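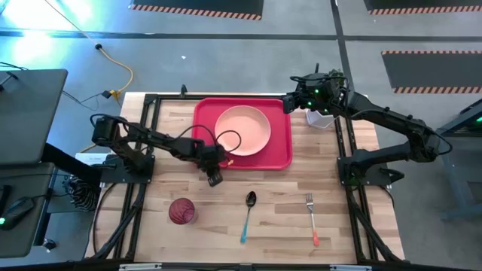
木桌面上的红色托盘和一只浅粉色圆盘。

2024年10月14日

上周镇议会公布了明年的预算草案，德拉霍姆（Drarholm）地方史馆的拨款要减掉一块。我把草案的附件下载下来看了两遍，又去旁听了一次会，把记得住的写在这里。

先说数字。史馆今年从镇里拿到195万，草案里没有直接写砍多少，只在文化支出那一栏把几个项目并成了一项，叫“遗产与公共活动”。史馆、老码头的维护、夏天的露天音乐会，现在都从这一项里出钱。合并以后的总额比原来几项加起来少了51万。会上有议员问这51万由谁来承担，财政那边的答复是由各单位“内部协商”。史馆没有别的收入可以协商，门票是免费的，楼下的小书店一年也卖不出多少书。

反对的声音比我预想的多。有一封联名信，签名的有70人，其中几位是平时在会上互相不说话的。信写得很短，要求把史馆的拨款单列，并且在投票之前公布合并的依据。信的全文贴在图书馆门口的公告栏上，网上我没找到。

我对史馆有感情，这一点先讲明白。小时候学校每年带我们去一次，看的是同一批东西：渔具、船票、战时的配给本，还有一面墙的名字。那面墙上是战争期间从镇上被带走、没有回来的居民。后来我自己查家里的旧事，在二楼的档案室坐了一个冬天。档案室现在每周开两个下午，如果拨款减下来，最先停的大概就是它，因为展厅关门会有人注意到，档案室关门不太会。

草案里还有一件事，就是档案的数字化。镇里的意思是把扫描外包给一家叫Prendeo的公司，理由是这样可以减少馆内人手。我不反对扫描。我用过别处的线上档案，坐在家里就能看，确实方便。可是扫描之前要有人整理、编号、辨认手写的字，这些活草案里没有列钱。史馆现在有80箱材料还没有编目，是从Cuypers仓库搬过来的，箱子外面只写了年份，有的连年份也没有。把没有编目的东西交出去扫，回来的就是一大堆没法检索的图片。

会上也有人说了另一面的道理。镇里的排水管道拖了很多年，今年一月河水漫上来，Flirton街那一带的地下室都进了水，住户到现在还在等赔付。一位住在那条街上的女士发言说，她不讨厌史馆，但她希望钱先花在水管上。这话我没办法反驳。我只是翻了附件，发现水管的钱来自另一个账户，文化支出减下来的部分并没有转过去，而是进了“一般储备”。为什么要增加储备，附件里没有解释，会上也没有人问到这一点，等我想举手的时候，发言时间已经过了。

所以我给议会写了一封邮件，问了三个问题：

- 合并后的那一项，内部按什么比例分？
- 外包扫描的合同金额是多少，包不包括编目？
- 进入一般储备的钱有没有指定用途？

目前收到的是自动回复，说会在十个工作日内处理。投票的日期还没有定，按往年的习惯是在年底前。

想看草案的人可以去镇议会网站的“财政”栏目，文化支出在附件三，不在正文里，我一开始就找错了地方。纸质版在图书馆的咨询台可以借阅，不能带走，复印要自己付钱。意见可以书面提交，写清姓名和住址就行，不需要填专门的表格。

邮件有了正式答复，我会补在这篇的后面。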